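Haircuts, and what we learned after three years of crying

My son is six and he does not like to have his hair cut. I write "does not like" because it is the polite form. When he was three, we left a salon in Purkstead with one side cut and the other side long, and he wore a hat for a month. The lady at the desk did not want to take our money. I paid her anyway and then I sat in the car and cried a little, while he was already calm and asking for his crackers.

In that time we did not know the words sensory processing. My mother told me on the phone that all boys cry at the barber and that my brother cried also. Maybe he did. But I don't think my brother scratched his neck until it was red, or that he could not sleep the night after because he felt hairs in his pajamas, which were clean pajamas.

Our occupational therapist, Chanida Suwannarat, was the first person who asked me which part was hard. I said, the haircut. She asked again: which part? The cape, the sound, the water, the small hairs, the stranger behind him, the mirror? I had no answer. She gave me homework, to watch him for two weeks and write down everything that touched his head and neck, and what he did.

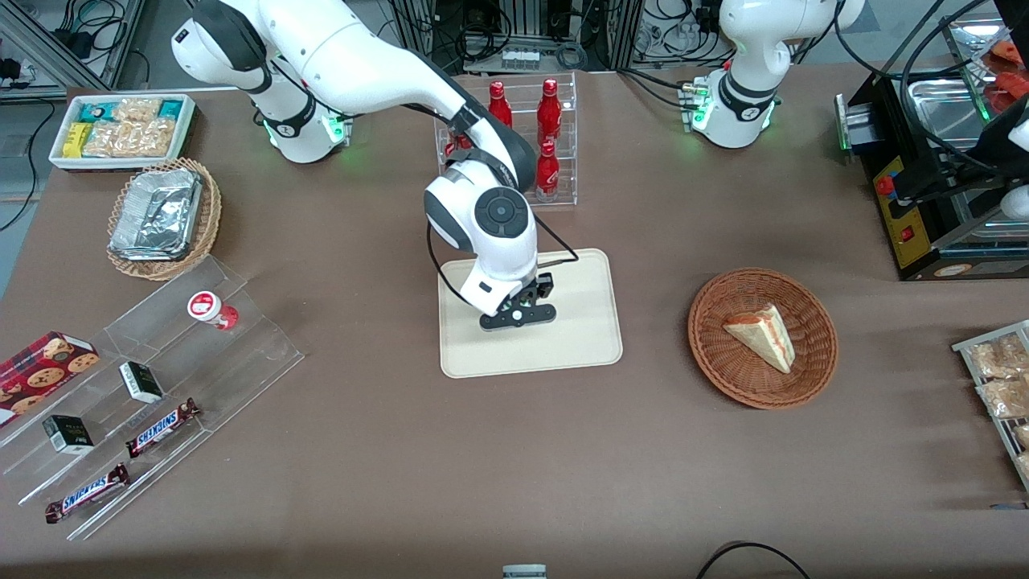
So I wrote. The list became long. He was fine with a winter hat but not with a hood. He was fine when his father rubbed his hair with a towel, hard, but if I moved one piece of hair from his eyes with my finger, he jumped. Chanida was very happy with this part. She explained that for many children light touch is worse than strong touch, and that I was probably making it more difficult by being so gentle. I felt guilty for one evening and then I felt relieved, because firm hands are something I can do.

The clippers were a separate matter. I bought a quiet pair, and they are quieter, but for him the problem was more in the vibration behind the ear than in the noise. We used them switched off for many days. He cut the hair of his bear, of his father and of the sofa. Then we switched them on in the next room. Then in the same room, on the table, while he ate. I was not allowed to touch them, he was the boss of the button.

It took the whole spring. I want to write this clearly because I used to read blogs where the family tried one thing and the next paragraph was a smiling child. We had bad days. One time I was tired and I wanted to go faster, I put the clippers near his shoulder without telling him, and we lost perhaps three weeks of work. He did not let me brush his hair even. 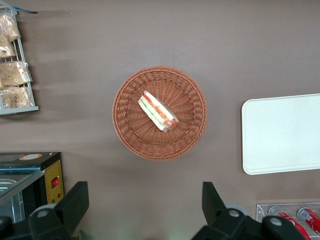 How we do it now

We cut at home, in the bathroom, in the morning. Evening does not work, he is already full from school. Before we start he does heavy work, as Chanida calls it. For us this means he pushes the laundry basket with his sister in it up and down the hall - she is very willing.

No cape. He wears no shirt at all, and a dry towel lies on his knees in case he wants it. When small hairs fall on his skin he can wipe them himself immediately. This one change helped more than anything I bought.

I tell him each time where I will touch, and I put my flat hand there first, with pressure. Then I cut. We count to ten out loud and I stop at ten, even if there is one silly hair left. In the beginning I stopped at two. He knows that I will stop, and I think that is why he stays.

After, he goes directly in the bath, and all his clothes are changed, also the underwear.

The result on the head is not professional. At the back there is a sort of step, and my sister-in-law asked very carefully if he had done it himself. I don't mind it. He looked in the mirror and said he looks like a hedgehog, and he likes hedgehogs.

About a real salon

Some of you wrote to me after my post on toothbrushing and asked if he will ever go to a barber. I don't know. There is one near the library who lets children visit without a cut, and in August we went there for ten minutes. He sat in the chair, he made it go up and down, he smelled all the bottles and said that one was disgusting. Then we went home. The barber asked him to come back and test the chair again, and he said he will think about it.

He is still thinking. His hair is in his eyes again, so tomorrow morning we will push the laundry basket.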